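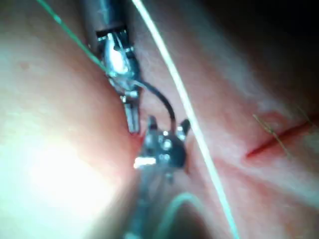

湾曲した縫合針と2本の器具の先端

**差出人:** Liis Stankevičius
**宛先:** 儀典実務メーリングリスト
**件名:** Re: 表敬訪問の発表文における称号・席次・合意事項の扱い(第13版草案)
**日付:** 2023-11-22

各位

Stankevičiusです。第13版草案の4章と6章について、Mnguniさんからいただいた指摘に回答します。引用が長くなりますが、アーカイブだけを読む方もいるので該当部分は残します。5章は今回変更していません。

> Khanyisile Mnguniです。草案を通読しました。以下、運用側から気になった点です。
>
> (1) 4.2で、宗教指導者と大使級の外交官が同時に訪問した場合の記載順が「招請状の順」となっています。Farhamでは招請状を別々に発出しており、順序が存在しません。4月の訪問では英語版と現地語版で記載順が逆になり、両方がそのまま掲載されました。
>
> (2) 4.5の略号の規定ですが、初出で役職名の後ろに略号を括弧書きする方式だと、役職名が三つ続く文では読点の位置がわからなくなります。略号をその後一度も使わない発表文にも略号が付いています。これは必要でしょうか。
>
> (3) 6.1の「意見を交換した」「協議した」「確認した」の使い分けについて、表には定義がありますが、誰が判定するかが書かれていません。当日の記録係なのか、広報なのか、先方と突き合わせるのか。
>
> (4) 発表文の上限300字は、先方の役職名が長いと本文が二文しか入りません。Pärnの事務所からも同じ意見が出ています。
>
> (5) 訪問者側が独自に出す発表文との照合時間が30分では足りません。翻訳が入る場合は特にそうです。

順に回答します。

## (1) 記載順

指摘のとおり、招請状が複数ある場合を想定していませんでした。4.2を次のように改めます。

1. 招請状が1通の場合は、招請状の記載順に従う。
2. 招請状が複数の場合は、訪問の主たる目的を担う者を先に置く。主たる目的は、訪問計画書の第1項に記載されたものとする。
3. 計画書の第1項から判断できない場合は、先方の儀典担当に書面で照会し、回答の順に従う。
4. 訪問前日の正午までに回答がない場合は、受入側の席次表の順を用いる。

宗教上の位階と外交上の席次を換算する表を作ってほしいという要望が以前からあります。今回も採用しません。教派によって位階の体系が異なり、同じ訳語を当てている役職でも管轄の範囲が一致しない例が多いためです。過去にTistolbergで試作した換算表は、246行まで増えた時点で更新が止まっています。参照用として文書庫には残っていますが、席次の根拠には使わないでください。

言語版の間で順序が逆になる件は、4.2とは別の問題です。原因は翻訳側が自国語の慣例に合わせて並べ替えたことでした。4.3に「記載順は翻訳の対象としない」の一文を追加します。並べ替えの必要があると翻訳者が判断した場合は、訳稿に注記を付けて儀典担当へ戻します。

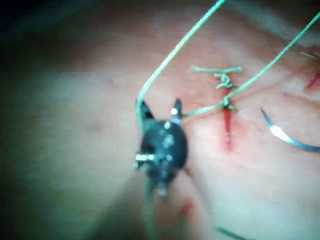
なお、共同で訪問した者の間に「および」を置くか「ならびに」を置くかについても照会がありました。法令文の用法に合わせる必要はなく、「および」で統一します。既存の発表文をさかのぼって直す作業は行いません。

## (2) 略号

4.5は削除せず、条件を付けます。

- 同一文書内で2回以上使う場合に限り、初出に略号を付す。
- 略号は役職名ではなく、役職名と組織名を合わせた全体に対して付す。
- 一つの文に役職付きの人名が3名以上入る場合は、文を分ける。
- 見出しでは略号を使わない。

軍の役職については、国内の報道で略号が定着しているものがあり、受入側の広報から残したいという意見が出ています。残す場合も上の条件に従ってください。略号しか知らない読者のために併記する、という運用は認めません。検索語としての略号は、配信システムの分類欄に入力すれば足ります。

敬称についても補足します。「閣下」「猊下」「台下」などは、先方が書面で使用を求めた場合に限り初出で用い、以後は役職名のみとします。学位に由来する敬称と外交上の敬称が重なる場合は、外交上の敬称を優先します。両方を並べた例が4月分に複数ありました。誤記としては扱いませんが、今後は片方に揃えてください。

## (3) 動詞の判定

6.1の表を再掲し、判定者の列を加えます。

| 語 | 使用条件 | 判定者 |
|---|---|---|
| 触れた | 一方が話題に挙げ、他方の応答が記録にない | 記録係 |
| 意見を交換した | 双方の発言が記録にある | 記録係 |
| 協議した | 双方の発言があり、議題が事前に共有されている | 儀典担当 |
| 確認した | 双方の理解が一致し、先方が文言に同意している | 先方と照合のうえ儀典担当 |
| 合意した | 署名文書がある | 法務 |

「評価した」と「謝意を表した」は表に入れていません。これらは一方の発言の要約であり、主語を明示すれば足ります。問題になるのは主語を省いた場合です。「少数派共同体の貢献が評価された」という文では、評価したのが訪問者か受入側かを読み取れません。草案の付録Bにある文例のうち、受動態のものはすべて能動態に書き換えました。

宗教間の対話に関する記述では、もう一点注意があります。「宗教間の調和について協議した」と書くと、具体的な案件があったように読まれることがあります。案件がなく、一般的な話題として出た場合は「触れた」または「意見を交換した」を使います。反対に、礼拝施設の使用許可や巡礼者の査証のような案件が出ているのに、一般的な表現に丸めた例もありました。公表できない案件であれば、その項目自体を発表文から外してください。丸めた表現は、後日先方の発表文と食い違ったときに説明ができません。

「相互に関心のある事項」という定型句は残します。ただし、単独で一文を構成する使い方は避け、少なくとも一つの具体的な項目を伴うものとします。具体的な項目を一つも公表できない訪問では、訪問の事実、日付、出席者のみを記載します。

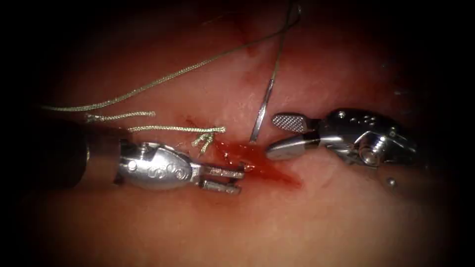
左右から入る2本のアーム。中央寄りに小さな切開部

判定の時点についても明記しておきます。記録係の判定は面会終了時、儀典担当の判定は初稿作成時です。初稿の回覧中に語を変更する場合は、変更者の氏名と理由を変更欄に残します。Brirkthorpeでは変更欄を使わず本文に直接上書きしており、どの段階で「触れた」が「協議した」になったのか追跡できませんでした。変更履歴の機能で代用しても構いませんが、確定時に履歴を消去しないでください。

## (4) 字数の上限

300字は本文のみの字数とし、次のものを除外します。

- 出席者の氏名および役職名
- 組織の正式名称のうち初出のもの
- 日付と場所を示す行
- 問い合わせ先

Pärnからは上限を撤廃する案も出ていました。撤廃した場合、原稿の後半に訪問者の経歴が加わる傾向があります。経歴は別紙で配布しており、本文に入れると更新の時期がずれて不一致が生じます。上限は維持します。

末尾を「……」で切って配信している転載先がある件は、こちらの字数とは関係がありません。転載先の抜粋設定によるものです。抜粋で切られても意味が通るよう、訪問者、受入者、主な議題を最初の二文に収めてください。三文目以降は、切られることを前提に配置します。

## (5) 照合の時間

30分は、同一言語で照合する場合の標準として残します。翻訳が入る場合は時間を固定せず、訪問計画書に照合の締切を書き込む方式に改めます。締切までに先方から回答がない場合の扱いは次のとおりです。

1. 「確認した」「合意した」を含む文は保留し、他の部分のみを先に公表する。
2. 保留した文は、照合が済み次第、追補として公表する。本文への差し込みはしない。
3. 先方が先に公表した場合は、その文言を記録に添付し、差異がある箇所を儀典担当に報告する。
4. 差異が動詞の選択のみであれば、こちらの文は変更しない。

4について、先方に合わせるべきだという意見が来ると思います。動詞の対応関係は言語によって一定しておらず、先方の語を直訳すると表の定義から外れます。読者から照会があった場合は、6.1の定義を示して回答してください。

出席者の追加や欠席は差異の種類が異なります。氏名、役職、人数に食い違いがあるときは、公表の前後を問わず訂正の対象とします。随行者を記載するかどうかは受入側の判断で差し支えありませんが、記載するなら全員を記載します。

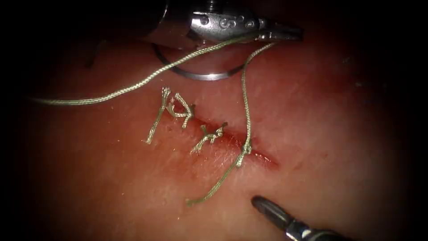
## その他の変更点

指摘にはありませんでしたが、草案回覧後に修正した箇所です。

- 3.4: 面会の場所を「本部」とのみ記す書き方をやめ、都市名を付す。
- 4.7: 兼任の役職は、訪問の資格に関係するもののみを記載する。
- 4.8: 前任者の役職名を誤って引き継ぐ例があるため、役職名は訪問の都度、先方の書面から転記する。過去の発表文からの複写は禁止する。
- 6.6: 「本日」を使う場合は、必ず日付行と併用する。配信が翌日になった場合は「本日」を日付に置き換える。
- 7.2: 贈答品の記載は、品目の公表に先方が同意している場合に限る。
- 付録A: 席次表の様式から「備考」欄を削除し、「根拠文書」欄を設けた。
- 付録C: 聖職者の服装に関する注意書きを削除した。儀典の範囲外であり、先方の担当に一任する。

付録Cの削除には反対がありました。祝日や断食期間に当たる訪問で飲食の提供を控える、という項目まで一緒に消えてしまうという指摘です。この項目は2.5に移してあります。2.5では特定の宗教名を挙げず、「訪問計画書に記載された配慮事項に従う」としました。具体的な内容を知りたい方は、計画書の様式を参照してください。

## 未解決の事項

次の二点は結論が出ていません。

一つ目は、宗教指導者が公的な役職を兼ねている場合の扱いです。議会に席を持つ、国の審議機関の構成員である、といった例がこれに当たります。4.7に従えば訪問の資格に関係する役職だけを書くことになりますが、受入側と訪問者側で資格の理解が異なることがあります。Farhamの案では両方を記載し、Tistolbergの案では計画書の記載に従います。私は後者を支持しますが、計画書の様式に資格欄がないため、様式の改訂が先になります。

二つ目は、音訳の基準です。現在は担当者ごとに異なる表を使っており、同一人物の姓が二通りに表記された発表文が残っています。本人または先方事務所の指定を優先することに異論はないと思います。指定がない場合に、旅券の綴りから起こすのか、発音から起こすのかが決まっていません。これについては別のスレッドを立てますので、このスレッドへの返信では扱わないでください。

修正済みの草案は、文書庫の儀典フォルダに差し替えてあります。ファイル名に変更はありません。手元に保存した版で作業している方は、表紙の版番号が同じでも本文が異なるので、改訂記録の末尾を確認してください。

Mnguniさんには、(1)の改訂案のうち4の「前日の正午」で運用できるかどうかを見ていただけると助かります。時差のある先方では、正午がどちらの時刻かを指定する必要がありそうです。草案では受入側の現地時刻としています。

Liis Stankevičius
Tistolberg 儀典文書担当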